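Baskets, Again
2023-03-26

So I've written about the pantry twice and the linen closet once, and every time the comments drift back to baskets. Which ones, what size, do the colors matter, why do I have so many. Fine! Let's do baskets. Get a coffee.

I should admit up front that I used to be a wicker person. When I moved to Plinport I bought a whole set of woven ones from a shop on the Vurbridge road, very pretty, lined with a striped cotton that I was going to wash every month (I washed it once). They snagged my sweaters. They shed little bits all over the shelf. One of them held onions for a winter and after that it could never really hold anything else.

What changed my mind was work, of all places. It's a big, bright space with ducts along the ceiling and shelving full of blue bins, and there's a teal-green table where the plastic baskets tend to collect. I walked past them for months without giving them a thought, and then one afternoon I realized I could say what I wanted out of any of them just by color. "The orange one." "It's in the blue." At home I was saying things like "the second basket from the left, no, the other shelf, the one with the flap."

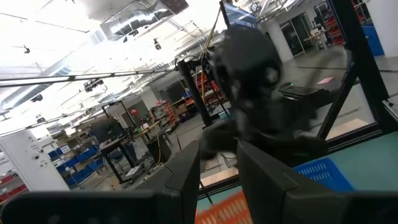
Blue crate on the teal, orange one nearby, little grid of holes and all.

I love those holes. A solid bin is a mystery, and I don't do well with mysteries. I forget what's in there, I buy it again, and then I own three rolls of the same packing tape. With a grid you get a hint of what's inside before you pull it down. You also get airflow, so a damp dishcloth tossed in on top of everything isn't a disaster by the next morning. And you can rinse the whole thing in the tub with the shower head - the water runs straight through, you shake it, done.

The downside is small stuff. Pens poke out. Anything on a hook or a ring will catch in the mesh and drag its friends along. My fix for the kitchen is a flat tray for the fiddly things and baskets for everything else. I have one shallow tray that takes batteries, twist ties, the tape measure, birthday candles and the key to something I don't own anymore. A tray is so shallow that you can't bury anything in it, and I need that kind of supervision.

Okay, colors. I went a bit overboard the first time and tried to give every category its own shade. I had a list on the fridge! With a key! It lasted until I had to decide whether lightbulbs were "electrical" or "spares," and I took the list down that same evening. Now I stick to three:

Orange is for things that leave the house. Library books, returns, the dish that belongs to my neighbor.
Blue is for things that stay put in that room.
Red is for things I haven't decided about.

Red is the one that really earns its keep. Before, the undecided things lived on the dining table, and the dining table was therefore never a dining table. Now they go in a red basket and the rule is that when it's full to the rim I sit down with it and a podcast and deal with the lot. I started with one red basket and I'm up to two, which tells you something about me.

Size matters more than I expected, too. I bought the biggest ones first because they looked like better value, and I still have a large one that I can only carry when it's half empty. Magazines did that to me. If you can't lift it comfortably with one hand while you open a door with the other, it's a piece of furniture. My favorites are 13 inches long, which fits my shelves with a finger's width to spare, and they run the short way into the cupboard so I can get two side by side.

The brand I settled on is Honero, the plain ones with the rolled rim. I paid 15 dollars for a set and they have been through a lot, including a September in the back of my car that I'm not proud of. The orange faded a little along one side. The Palacios ones are nicer looking, with a softer edge and a proper handle, but they don't nest as deep, so a stack of empties takes up a whole shelf. If you have the space, get those. I don't have the space.

Speaking of stacking - keep your empties together! I used to leave an empty basket wherever it got emptied, on the theory that I'd need it there again. What happens is that an empty basket fills itself. You turn around and it's got a glove, a receipt and half a bag of clothespins in it. These days I put the empties on one table, all in a bunch, big ones and small ones and the tray, and I only take one away when I know what's going in it.
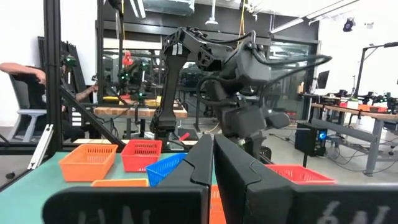
How do you get sticky label residue off a plastic basket?
Rub a little cooking oil into it, leave it for 15 minutes, then wash it off with dish soap and warm water. An old toothbrush helps if the glue has gotten down into the mesh.

I've more or less given up on labels myself, by the way. I had a label maker phase (didn't we all) and I went through a whole cartridge in one rainy weekend. Then the contents moved around and the labels stayed, so for most of a year the basket marked CANDLES was full of dog leashes. If I really need a word on something I use a paper luggage tag tied on through one of the holes with string. You can flip it over and use the back, and then you snip it off and tie on a new one. I bought a box of 300 and I expect to leave most of them to my descendants.

A few people asked about the garage. The garage is not ready to be written about. There are paint cans. There is a shelf I put up myself that leans. I've moved one blue basket in there as a sort of scout, and it has sprinkler parts in it, and that's as far as it has gone.

I did clear the hall closet, though, and that took a full afternoon and four baskets. Scarves and hats in a blue, shoe things in a smaller blue, and the outgoing orange one by the door where I trip on it every morning and so remember to take it to the car. The red one got everything that fell on my head when I opened the closet. I'm up to a third of the way through it.

Next time I want to do the fabric stash, if I can find a basket deep enough for the felt. If you've got a mesh one you like for yarn, tell me in the comments, mine keeps coming out through the sides.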